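共用キッチンの「上の棚」をなんとかする
生活デザイン演習 プロジェクト報告

はじめに、というか言い訳から

私が住んでいるのはLernhamの学生寮、Malabananハウスの二階です。二階には共用キッチンがひとつあって、流しの右上に扉つきの吊り戸棚が並んでいます。下の段には皿と鍋、真ん中の段にはパスタや米、そして一番上の段が今回の主役、通称「上の棚」です。

上の棚には、みんなが何となく置いていったものが全部あります。スパイスの小瓶、インスタントコーヒー、はちみつ、プロテイン、のど飴、そしてサプリメントのボトル。とにかく容器、容器、容器! 扉を開けると何かが落ちてくるので、私は去年の冬からずっと左手を顔の前に構えて開けていました。クセになってしまって、実家に帰ったときも母の食器棚を同じ姿勢で開けて変な顔をされました。

演習の課題は「身近な場所をひとつ選び、使う人の話を聞いて、小さく変えて、どうなったか書くこと」。テーマを決める日の朝にちょうどシナモンの瓶が頭に当たったので、迷う余地はありませんでした。

メンバーは私と、同じ階に住むMackenzie DesprésとKhalil Masriの三人です。指導はMarcelle Pruvost先生。先生からは最初の面談で「棚をきれいにするのは一日でできます。そのあと一か月もつかどうかを見てください」と言われていて、この言葉が最後まで重くのしかかりました(先生、褒めています)。

出してみる

土曜日の朝九時に集合、と決めたのに、三人そろったのは十時すぎでした。まず上の棚の中身を全部テーブルに出します。脚立はTyson Caronが一階から借りてきてくれました。Tysonはメンバーではないのですが、匂いにつられて(Khalilが朝ごはんに玉ねぎを炒めていました)キッチンに入ってきて、そのまま昼まで手伝ってくれた人です。

数は最初に予想を書いてから数えることにしました。私の予想が60、Mackenzieが80、Khalilが「100は絶対いかない」。結果は137個。Khalilは二回数え直しました。二回とも137個でした。

分け方でいきなりもめました。私は「食べ物」と「食べ物じゃないもの」に分けるつもりだったのですが、サプリメントはどっちなのか、のど飴はどっちなのか、重曹はどっちなのか。重曹なんてお菓子にも排水口にも使うじゃないですか。二十分くらい話して、結局「中身」で分けるのをやめて「容器の形」で分けることにしました。これが今回のプロジェクトで一番よかった決断だと思っています。棚から落ちてくるのは中身ではなくて容器なので、考えてみれば当たり前なのですが。

形で分けると、こんな山ができました。

細い瓶(スパイス、エッセンス類)
太い瓶(ジャム、はちみつ、コーヒー)
袋(お茶、粉もの、途中で輪ゴムをしたもの)
箱(ティーバッグ、固形スープ)
プラスチックのボトル(サプリメント、プロテインの小さいほう)
その他(ろうそく、謎のふた、砂糖の入ったコーヒーカップ)

謎のふたは持ち主募集の紙を貼って一週間待ちましたが、持ち主も本体も現れませんでした。いまも私の部屋にあります。

住人に聞く

全部出したところで、二階の住人に話を聞きました。聞いたのは三つだけです。上の棚のどれが自分のものか、最後に使ったのはいつか、どこにあったら使いやすいか。

最初は紙のアンケートを作って冷蔵庫に貼ったのですが、書いてくれたのが二人、うち一人はMackenzieでした。これではだめだということで、夕方の六時から八時までキッチンに座って、来た人に直接聞く作戦に変えました。お菓子を置いておくと座ってくれる確率が明らかに上がります。次にやる人には強くおすすめします。

印象に残った話をいくつか。

Noémie Pelletierはサプリメントを飲む習慣があるのに、上の棚に置くと忘れるので、結局ボトルをベッドの横に持っていってしまうそうです。でもベッドの横には水がない。だから飲まない。「キッチンの水のそばで、でも目に入る高さがいい」と言っていて、これはそのまま設計の条件になりました。

奥の部屋の先輩は、自分のものがどれかわからないのがいやで、同じビタミンのボトルを二回買ってしまったとのこと。出てきたボトルを見せたら「あ、それも私のかも」と言われたので、もしかすると三回かもしれません。

Tysonの意見は「背が高い人間に上の棚を押しつけないでほしい」でした。頼まれて物を取る役をずっとやらされているらしく、これは私も心当たりがあったので謝りました。すみませんでした。

話をまとめていて気づいたのは、瓶や箱についての不満は「場所がわからない」がほとんどなのに、プラスチックのボトルだけは「倒れる」「転がる」「どれも同じに見える」がやたらに多いことです。最初の計画では棚全体を同じように直すつもりでしたが、ここで方針を変えて、ボトルのところに時間をかけることにしました。計画書を書き直すのは面倒でした。Mackenzieが夜中に全部やってくれました。ありがとう。

お金の話

予算は演習から出た4,000円です。少ないようで、棚ひとつなら意外といけます。

最初に候補にしたのは、Larineという仕切りつきの引き出しトレイでした。見た目はすごくきれいで、三人とも一目で気に入ったのですが、二つ買うと予算がほとんどなくなるのと、奥行きが棚より長くて扉が閉まらないことがわかって見送りに。買う前に測った自分たちをほめたいです(Khalilは測る前に買おうとしていました)。

そのあと近所の生活用品店Huliaに行って、浅いかごを三つ、滑り止めのシートを一巻き、紙のタグ、油性ペンを買いました。合計2,254円。残りは返却しました。レシートは付録の封筒に入れてあります。

第一案、そして失敗

第一案はとても単純で、形ごとにかごに入れて棚に戻すだけでした。細い瓶のかご、太い瓶のかご、ボトルのかご。袋と箱はかごなしで立てて並べます。滑り止めシートは棚板に敷きました。

細い瓶と太い瓶は一発でうまくいきました。かごごと引き出せるので背の低い人でも届くし、瓶同士が支え合って倒れません。ここはほとんど直すところがなかったです。

問題はやっぱりボトルでした。かごに入れると確かに転がりません。でも真上からはキャップしか見えない! 白いキャップ、白いキャップ、また白いキャップ。Noémieが自分のボトルを探すのに一つずつ持ち上げていて、三つ目で「これ前より悪くない?」と言いました。反論できませんでした。

それから、かごの浅さも足りませんでした。背の高いボトルはかごの縁から大きくはみ出して、かごを勢いよく引くと前に倒れます。Mackenzieは三回やって三回とも倒しました。本人いわく「私の引き方が世の中の平均」だそうです。

Pruvost先生に途中経過を見せたときのコメントも書いておきます。「ボトルをよく見ましたか」。それだけ。そのときはどういう意味かわからず、帰り道で三人で文句を言いました。

ボトルをよく見る

というわけで、よく見ました。一晩かけて。

並べてみると、サプリメントの容器といっても形はばらばらです。まっすぐな筒のもの、肩が丸く落ちているもの、四角っぽいもの。キャップの大きさも違うし、キャップの側面の手ざわりも違います。目をつぶって触り比べる遊びを始めたら止まらなくなって、日付が変わる前にやっと寝ました。Khalilが異様に強くて、触るだけでほとんど当てます。くやしい。

この遊びのおかげでわかったことがあります。人は容器をつかむとき、だいたいキャップと肩のあたりに手がいくのです。棚の奥から取り出すときは特にそうで、胴体のラベルのところには指が届きません。つまり、ラベルは飲む直前まで見られない。探すときに見えていて触れているのは、キャップと肩です。

それなら名札もそこにつければいい、というのが第二案の出発点になりました。 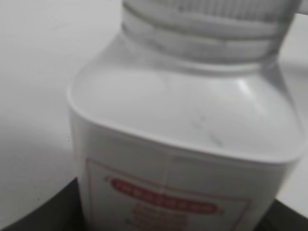

図1 白いサプリメントのボトル。横に段の入ったねじ式キャップと、丸みのある幅広の肩。ラベルは前の面にある。

四角っぽい形で肩の広いボトルは、私たちの間で「肩幅さん」と呼ばれるようになりました。図1もその仲間です。肩が広いと何がいいかというと、タグを置く場所があるんです。筒型の細いボトルだと肩がほとんどなくて、紙を貼ってもすぐ曲がってしまうのですが、肩幅さんなら小さな紙が無理なくのります。肩の右寄りには薄い灰色の擦れ跡も少しあって、こういう小さな跡があるだけで白い容器も見分けやすくなるよね、という話になりました。わざと傷をつける案も出ましたが、却下です。

第二案

やったことを順番に書きます。

まず、ボトルを上の棚から下ろしました。場所は流しの左、マグカップの隣の低い棚です。Noémieの「水のそばで、目に入る高さ」をそのまま採用しました。マグカップを少し詰めることになったので、マグカップ派からの苦情を覚悟していたのですが、今のところひとつもありません。

次に、かごをやめました。滑り止めシートを小さく切って低い棚に敷いて、その上に直接並べます。一列だけで、前後に重ねないのがルールです。一列なら引き抜くときに隣を倒すことがほとんどありません。Mackenzieの「世の中の平均」の引き方でも倒れなかったので、合格にしました。

それから名札。紙のタグに部屋の番号だけを書いて、肩のある容器は肩に、ない容器はキャップの上に貼りました。名前を書かないのは、何を飲んでいるか知られたくない人がいるかもしれない、とKhalilが言ったからです。これは私がまったく考えていなかった点で、言われてはっとしました。部屋番号でも同じ階の人にはわかってしまうので、いやな人は好きな印でいい、ということにしました。星、三角、猫の顔。猫の顔は二人が使っていて、耳の形で区別しているそうです。

空いた上の棚には、めったに使わない鍋と、ろうそくを移しました。軽いものを上にするべきでは、という意見もあって、鍋はそのうち下げるかもしれません。

一か月たって

先生に言われたとおり、一か月様子を見ました。毎週一回、同じ時間にキッチンへ行って、並び方がどうなっているかをノートにつけています。

一週目、完璧。気持ち悪いくらい完璧でした。みんな私たちに見られていると思って気をつかっていたのだと思います。

二週目、ボトルの列の前に誰かのりんごが三つ。りんごは容器ではないので管轄外ということにして、そのままにしました。次の日にはなくなっていました。

三週目、タグが二枚はがれました。どちらもキャップの上に貼ったもので、肩に貼ったほうは無事です。キャップは開けるたびにひねるので、指がこすれてはがれやすいのでしょう。貼る場所として最初に思いつくのはキャップなのに、長持ちするのは肩のほうだった。これはちょっと面白い結果だと思っています。

四週目は試験期間と重なって、キッチン全体がひどいことになりました。流しに鍋が積まれ、テーブルにはノートと冷めたお茶。それでもボトルの列はだいたい一列のままでした。スパイスのかごは斜めになっていたけれど、落ちてくるものはありません。私はもう左手を構えずに扉を開けています。

もう一度みんなに聞いた結果も書いておきます。Noémieは「週に何回かは飲み忘れるけど、前は毎日忘れていた」。先輩は四本目を買わずに済んでいるそうです。Tysonは「頼まれごとが減った。少しさびしい」とのこと。あれだけ文句を言っていたのに!

うまくいかなかったこと

袋はだめでした。立てて並べてもすぐ寝ます。クリップで留める、箱に入れる、吊るす、と三つ試して、吊るすのが一番ましでしたが、見た目が洗濯物みたいになるので不評でした。いまは買ったかごのうちボトルに使わなくなったものに袋を放り込んであるだけで、これは解決とは呼べません。

あと、新しく入ってきた人への説明を用意していませんでした。途中で一人引っ越してきたのですが、その人は当然ルールを知らないので、自分のボトルを上の棚の鍋の横に置いていました。悪いのは私たちです。扉の内側に小さい紙を一枚貼って、「ボトルは流しの左へどうぞ」とだけ書きました。最初に作った説明文は一ページあって、Mackenzieに「長い」と一言で切られました。

記録のつけ方も反省しています。週に一回だと、何かが倒れていても、いつ誰がどうして倒したのかわかりません。途中から気づいた人が書ける紙を置いたところ、書いてあったのは「おなかすいた」という一行だけでした。筆跡はKhalilです。

それから、調べた相手が二階の住人だけなのも弱いところです。他の階のキッチンは棚の高さも流しの位置も違うので、同じやり方が使えるかはわかりません。三階の人たちが興味を持ってくれているので、来学期に誰かが続けてくれるならノートごと渡します。

個人的な感想

最初は、収納の本に載っているような、全部同じ容器に詰め替えてきれいに並べた棚を想像していました。正直に書くと、発表のときに見栄えがいいと思ったからです。でもサプリメントを詰め替えるのは、何が入っているかわからなくなるのでやめました。ラベルには飲み方や期限も書いてあるものが多いですし、元の容器のまま使うのがいいと今は思っています。

形で分ける、というやり方は自分の部屋でも使い始めました。机の上の文房具を用途で分けていたときはいつも散らかっていたのに、長いもの、平たいもの、丸いものに分けたら少しましです。丸いものの箱にはなぜかみかんが入っています。

三人で作業したのもよかったです。私は勢いで始めて途中で飽きるタイプ、Mackenzieは最後まで直すタイプ、Khalilは変なところに気づくタイプで、一人だったらたぶんかごを買ったところで終わっていました。夜のキッチンで目をつぶってキャップを触り続けた時間のことは、成績に関係なくずっと覚えていると思います。

お礼

脚立と昼までの労働を提供してくれたTyson、二回も話を聞かせてくれたNoémie、お菓子につられて座ってくれた二階のみなさん、それから「ボトルをよく見ましたか」のMarcelle Pruvost先生、ありがとうございました。帰り道で文句を言ってすみませんでした。

付録について

容器の分類表、聞き取りのメモ(部屋番号は消してあります)、毎週のノートの写し、レシートを封筒に入れて提出します。ノートの三週目のページにはお茶のしみがありますが、字は読めます。タグの見本も二枚入れました。一枚は肩に貼っていたもの、もう一枚はキャップからはがれたものです。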